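Looking after the grippers on a two-armed home robot

If you've got one of the two-armed Mathur machines running in an ordinary house, you already know how much fun it is. You also know where the wear goes: straight to the hands. The base will trundle along for months with barely a wipe, but the fingers, wrist cables and little cameras want regular attention, and a bit of care here pays you back every single session. I love this job. It takes me a quiet half hour with a cup of tea, and the arms always feel like new afterwards.

These notes are for the black two-fingered Florkov grippers, but most of it will carry over to other makes.

What you'll need

A set of hex keys
A soft Clotel cloth (or any lint-free one)
A small blower brush
Reusable cable ties, the hook-and-loop sort
A wooden block with a 50 mm face
A pencil and a notebook

Step 1. Pick a sensible parking pose

Drive the robot up to something it normally works on and let it reach in with both arms, then hold it there. I like to do this in front of a real job and not in the folded rest pose, as the cables sit quite differently once the arms are stretched out. Look at the head camera view while you're at it. Both grippers should be in it, and neither forearm should be hiding the thing you want to pick up.
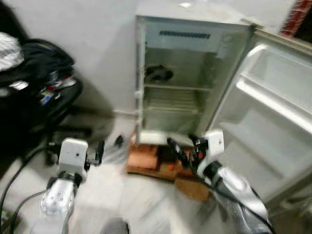
Once you're happy with the pose, save it under a name you'll remember. Mine is just "service". Then press the stop button, wait for the joints to lock, and only after that put your own hands anywhere near the fingers. Please don't skip the stop button! The arms are friendly enough, but the grippers close faster than you'd think.

Step 2. Clean the wrist cameras

Blow first, wipe second. Grit dragged across a lens leaves a mark you will be looking at for the rest of the camera's life. Use a dry corner of the cloth, small circles, hardly any pressure.

Now turn the stop off, bring up the wrist view and move the arm slowly over a table with a few things on it. The fingers ought to look crisp whatever the arm is doing, because they travel with the camera. The background will smear when the arm moves quickly, and that's fine. If it's still soft when the arm has stopped, clean again, and if that doesn't cure it, check that the camera mount hasn't worked loose. Two tiny screws, usually the left one.

While the picture is up, have a good look at the outline of each finger. The edges near the tips take all the knocks, and a nick shows up beautifully against a pale tabletop.

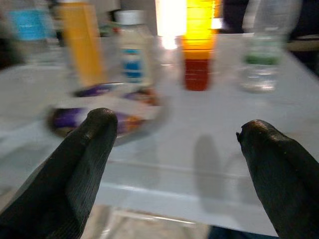
A shallow nick is nothing to fret over. Note which finger it's on and carry on. I change a finger when I can catch a fingernail in the damage, or when it starts leaving marks on soft packaging. Always fit fingers as a pair, otherwise the tips meet off-centre and thin objects twist as you lift them.

Step 3. Check the grip

Stop off, arms in "service". Close each gripper on the wooden block and read the opening in the Mathur panel. It should say 50. If it's one or two out, run the zero routine (open fully, close fully, open fully) and try again. More than that and the finger screws want nipping up first. Do them evenly, a little on each side.

I write down the number of open-and-close cycles as well. My first pair of fingers lasted around 3,000 before I wanted to swap them, and the second pair is well on its way past that.

Step 4. Tidy the wrist cables

Leave a loop of slack at each wrist, big enough to get two fingers through. Too tight and the plug gets tugged whenever the wrist rolls. Too loose and the loop finds the nearest chair. Put one tie on the forearm, then roll the wrist from end to end by hand control and watch the loop the whole way round.

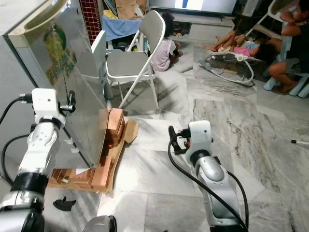 How often to do all this

Lenses before every session. Cables and screws every 12 hours of running. The block test goes in whenever you've changed a finger, and every 200 cycles on a new pair while they bed in.

I keep the whole kit in an old Prosport bag that hangs near the charger, so it's always to hand. Spare finger screws live in the side pocket. Buy more of those than you think you need, they roll!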